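Back with the workshop pages! I've been clearing out and resetting the Grerkura corner since January, a bit at a time, mostly after 6 p.m. when the building goes quiet and I can put the radio on. My notes are shorter than last year's (I got complaints), and the full set of 53 goes up once I've sorted it.

## The bench end

Black sheet, all wrinkles, over most of the work area, with a strip of tan along the near side. I keep meaning to smooth the thing out and then I start on something else and it's bunched up again by dinner!

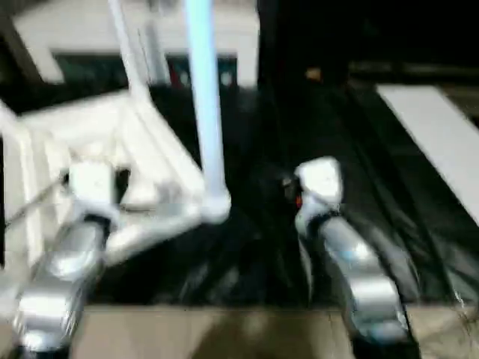
## Still to come

**Alipour shelves.** We went back and forth on these for ages. They're narrower than I wanted, but they fit beside the door and they were cheap, so I'm happy. Labels next, if I can find the label maker.

**The Plelard drawers.** Three are done and the other 3 stick when the weather's damp. I rubbed candle wax on the runners, which my aunt swears by, and I'll let you know.

**Screws and odds and ends.** Nearly 2,000 of them in the Asel jars, going by what it says on the boxes they came in. I sorted by length first and then by head, and I'd do it the other way around next time.

If you want any of the old jars, shout soon, they're in a box by the stairs and I'm taking them to the thrift store at the end of the month.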